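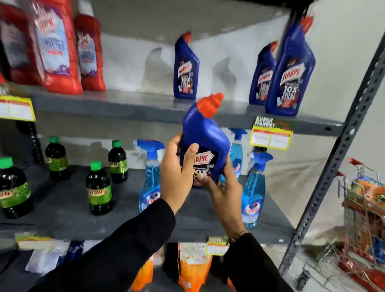
Two hands on the bottle: how the Tritura project learned to restock a shelf

July 18, 2020

The team behind Tritura wanted to know how many demonstrations a robot needs before it can put a bottle back on a shelf. The answer they settled on was 1000, recorded by 13 people.

"We had guessed lower," the project lead said when we spoke at the Oshima lab. "Then we tested on bottles with bent necks, and the guess was wrong."

The method is simple to describe. A person handles goods on store shelving while a camera at head height records. Software called Vasus works out where the hands are, and a policy is trained on the result.

Toilet cleaner became the test item the group talked about most. A Harpic bottle has an angled neck and cap, so its outline changes a lot when it is tilted. "People often use both hands on it," the lead said. "One holds the side and the other supports it from below. Our first model only tracked one hand at a time, and it lost the bottle whenever the second hand came in."

The fix took until February. The group began labeling both hands together with the object, as one unit - a change that meant going back over 15 hours of recordings.

Crowded shelves were the other problem. Red and blue Harpic bottles share a shape, and spray bottles can stand right behind the one being held. "The model would swap the held bottle for its neighbor," the lead said. "We stopped relying on color and asked it to follow the contact between fingers and bottle."

With that change, failed placements in the lab dropped from 15 in a hundred to 6. The remaining failures are mostly bottles set down too close to the shelf edge, where they can catch on a price label.

The lead was careful about what the result covers. All of the trials used one arm design, built by Brorness, and no pouches or soft packets. "Soft goods are a different job," the lead said. "We have the recordings. We have not trained on them yet."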